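17 Apr 2022

I have been meaning to write about the move to Farnard for so long that I've stopped calling it "the move" and just started calling it living here, so I suppose I had better get on with it before I forget how strange the first months were.

For anyone new to this blog (hello! there are more of you than there used to be, and I don't know why), I spent most of my adult life in a big noisy apartment building, on a street where the buses ran all night. Then last August I packed everything I owned into the back of a rented truck and drove to a town with a population of 2,549. I know the number because it's painted on the sign as you come in, right under the name, and I sat looking at it for a good long while with the engine running while I tried to work out which key on the ring was for the new front door.

What I want to write about today is bread, though I may take the scenic route.

In the city I never baked. Why would I? There was a bakery downstairs and another one across the street, and the one across the street did a rye with caraway that I still think about when I can't sleep. Farnard has a grocery store, a very nice one, and it sells sliced white bread, sliced wheat bread, and hot dog buns. For a rye loaf you drive to Murthy, 33 miles each way, and the bakery there closes when it sells out, which can be before lunch. I made that drive 4 times in my first month. On the last trip they were down to one cinnamon bun, so I bought it and ate it in the parking lot feeling very sorry for myself, and then I went home and ordered a bag of rye flour.

My first loaf was terrible. I don't mean it was a bit flat or a bit pale, I mean I had trouble getting the knife into it. I had read three different recipes and sort of averaged them, which seemed clever at the time, and I'd left the dough on the windowsill of a kitchen that I now know is the coldest room in the house. My grandmother used to put her dough to rise on top of the water heater with a dish towel over it, and I remembered that only after I'd thrown the loaf out for the crows. They weren't interested either.

The second loaf went on top of the water heater. It rose beautifully, and then I forgot about it and it rose some more, right over the side of the bowl and down behind the heater where I can't reach. I believe part of it is still there. But what I managed to save and bake was bread! Real bread, sour and a little lopsided, with a crust that crackled when I pressed it. I ate three slices standing up with butter and salt and didn't sit down until the butter was gone.

Since then I've kept a starter going. It lives in an old pickle jar and I've named it Fleleo, after a word I found penciled inside the pantry door of this house. I have no idea what it means. It might be a name, or a misspelled grocery item, or something a child wrote a long time ago. I asked at the hardware store, where they seem to know everything about every house in town, and all I got was a shrug and a long story about the furnace. So Fleleo it is, and it gets fed every morning before I do. 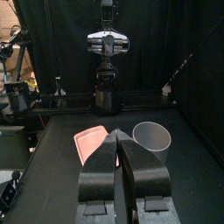

*Gray cup, pink tray, dark tabletop.*

I've been thinking about why it took me so long to learn something my grandmother did every week of her life without looking at a book. Part of it is just that I never had to. But I think part of it is the waiting. I'm not a patient person, and anyone who has stood behind me in a line will tell you so. In the old apartment, if I had an evening free, I filled it up, and the notion of spending a whole afternoon at home so that I could fold a lump of dough every half hour would have made me itch all over. Now I find I look forward to it. I fold the dough and read a chapter, fold it again, go out and pull a few weeds, come back in with muddy knees and wash my hands and fold it again. The afternoon goes by in pieces and I couldn't tell you where it went, but at the end of it I've got a loaf and half a novel.

I should be fair and say it hasn't all been golden. The winter was long. There was a stretch when the road to Murthy was closed and I hadn't had a proper conversation in days, and I found myself explaining to the pickle jar why I'd moved here. (It bubbled. I took it as support.) I missed my old street so much that I looked up what apartments there were going for, and then I shut the laptop and went to bed in my coat.

What got me through that bit was the bread too, in a roundabout way. One loaf came out bigger than I could possibly eat, so I wrapped half of it in a clean towel and walked it over to the people next door, whom I'd only ever waved at. They gave me a jar of plum jam in return. The week after that I took a loaf to the house on the other side and came home with eggs, and then word got around, the way it does here, and now hardly a week goes by without something turning up on my porch. So far I've had squash, a pie plate I'm fairly sure I'm supposed to give back, a bundle of kindling, and a very handsome pair of secondhand rain boots in nearly my size.

People have asked for the recipe, so I'll put down what I do, and please don't write to tell me it's wrong, it's the only way that works in my kitchen. I use 400 grams of flour, half rye and half ordinary bread flour, a good scoop of starter that's been fed that morning, warm water until it looks like thick mud, and a spoonful of salt. Caraway if you like it, and if you don't like it I'm not sure what we'd talk about. Then fold and wait, fold and wait, into a greased pan, and overnight on the counter if the house is cool. I start it in a very hot oven and turn it down when the top has some color. Let it cool before you cut it. I never do, but you should.

I have also started a second jar, with wheat flour this time, from a spoonful of the first one. That one's called Fellico, because it sounded like a cousin. It's slower than its relative and smells faintly of apples, and I haven't made up my mind about it yet. If it makes it to summer I'll try it in pizza dough and report back.

Now I need to go and find out whose pie plate that is. The dough has another twenty minutes before its next fold, and if I cut through behind the church I can probably try two houses and be back in time.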